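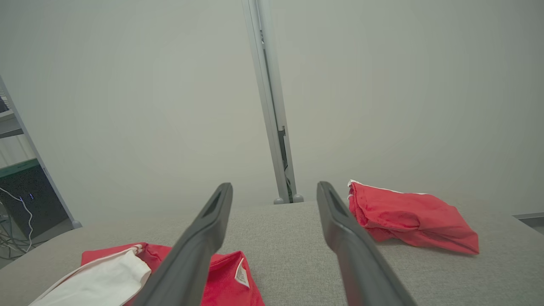
Subject: Re: [ellham-kit] Folding instructions for the team wash

I've read the folding sheet twice now and I'm still not convinced. Comments under each bit of the original, which I've trimmed.

Lorcan Hegarty wrote:

> Hi all, with the February wash coming up I've put together a one-page
> method for the club kit. Every top gets folded in thirds around a card,
> every pair of shorts gets folded in half and then rolled. I timed
> myself and it works out faster than what we do now, and the bags
> close better.

Faster than what, though? At Ellham we don't have one way of doing it. I fold in half and in half again, my sister rolls everything, and the Drakos household sends it all back in a heap with the numbers showing. If you timed yourself against the heap I'd be surprised if you won.

I'd also like to know what you timed. Folding a top that's already flat in front of you takes no time at all. What eats the evening is getting to that point: finding the sleeves, turning the thing right side out, working out which end of the shorts is the waistband when it has bunched up on itself. A card doesn't help with any of that.

> The total in the cupboard is now 374 pieces counting the training
> bibs, so it has to be done the same way by everybody or it won't fit
> on the shelves.

It fit last season. It fit badly, I grant you, but the shelf that gave way was the one with the cones on it.

> Reds should be kept away from whites at every stage, including folding.

At the washing stage, yes, a hundred times yes. I still have socks from the Ellmont tournament that went in white and came out the color of ham. But once everything has been through the wash and is bone dry, I can't see what harm a red shirt does lying against a white one. The red kit has white on it already. If dry red cloth stained dry white cloth, the trim would have gone years ago.

What I'd do instead is sort by kind of garment. Tops in one pile, shorts in another, odd items at the end. You get into a rhythm with one shape and you stop having to think.

> Please cut out the care labels before the kit goes back, as the kids
> complain that they itch.

Please don't, anybody. I know they itch. But we have reds from two suppliers, the older Cernach ones and the newer batch, and they don't want the same wash. Once the label is gone you're guessing by feel. If a kid really can't stand it, cut that one out and write the temperature inside the hem with a laundry pen.

> I also suggest we buy the folding boards. The bulk price is 832 for
> the set and they would last us for years.

This is where I get off. That's a lot of money for something a flat surface does for free. I've folded kit on an ironing board, on the back seat of a car and on the end of a bed, and the only thing that ever made a difference was having enough room to lay a top out with both arms open. A padded surface is fine too – the cloth grips a little and doesn't slide off while you reach for the next one. 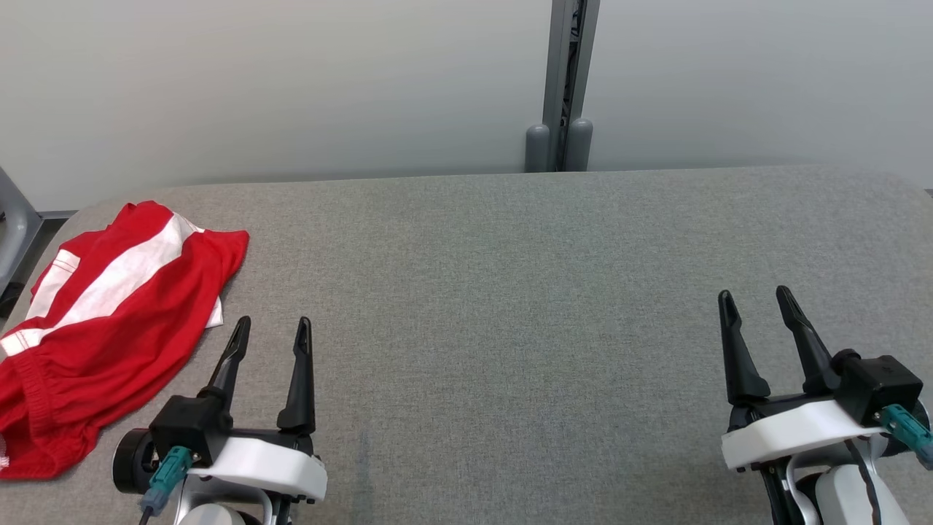 What's the quickest way to deal with shorts that come out of the dryer in a lump?

Pick them up by the waistband with a hand at each side, give them one hard shake, and lay them down with the elastic away from you. Fold one leg over the other, then bring the hems up to the waist. Don't try to smooth the gathered part flat. Elastic is meant to be gathered and it'll go straight back the moment you let go.

> I can demonstrate at the clubhouse at 7 if people want to see it.

I'll come, and I'll bring a bag from the actual wash, straight from the dryer, insides out and sleeves knotted. If the card method beats me on that bag then I'll use it and stop writing long emails. I'd want you to do the shorts as well, because rolled shorts come undone as soon as somebody digs for a medium, and somebody always digs for a medium.

One thing in the sheet I do agree with: the sizes should face out. I'd go further and put the smalls on the top shelf, as the parents who collect for the little ones can reach up there and the little ones can't.

Can whoever has the spare key to the cupboard bring it along? Mine has bent again and I had to borrow one last time.

Marge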